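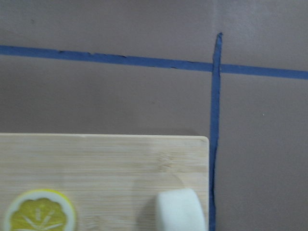
Figure 2. Work surface marked with two crossing strips of blue tape.

3.2 How the shared rooms were used

We had expected, going in, that the two schools would use their rooms in much the same way, and we were happily wrong about that. At Gundwood the room was open before the first bell and again at lunch, and students drifted in with half-finished cardboard bridges, sewing projects and (more than once) a broken toaster from home. At Morin the room was booked by class, and most of the making took place inside a planned unit. Both ways have a good deal to be said for them, and we are grateful to the teachers who let us sit in for so long.

Across the 47 sessions we observed, the drop-in room saw more projects started and the booked room saw more of them finished. Students at Gundwood told us warmly about things they still meant to get back to! The Numum project journals, which we asked every student to fill in during the last 10 minutes of a session, bear this out, although the Friday entries tend to be short and we have read them with some care.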